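Moving a small shop site off Priston, worth it?

pennyfarthing_k
27th December
Site is 4 years old, built on Priston, homepage takes ages on my phone. Renewal due in January. Got a quote from Zaugg for a rebuild, 19 pages. Anyone used them?
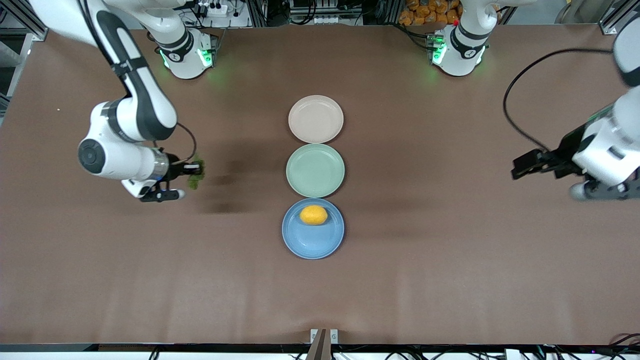
Should say the shop bit is only 2 of those pages, rest is opening times, blog, etc. Dont want to lose my Google listings either.

mossback
Used Zaugg last year. Decent, slow to answer emails. Ask who keeps the domain, get it in writing.

Tilly R
Wouldn't rebuild at all. Shrink your photos, bin the slider, try again. Bet its the slider.

pennyfarthing_k
I like the slider :(

mossback
Disagree with Tilly. Priston templates that old are a pain, did all that on mine and gained next to nothing. Lirkilier moved me over in 3 days.

Tilly R
One site though. And Lirkilier charge for every tiny text change, no thanks.

Kenta Honda
Whoever you pick, keep the same page addresses or set up redirects. Punside skipped that on ours and we dropped right out of teh local results.

pennyfarthing_k
Ok, asking Zaugg about redirects and the domain. Slider off tonight, will see.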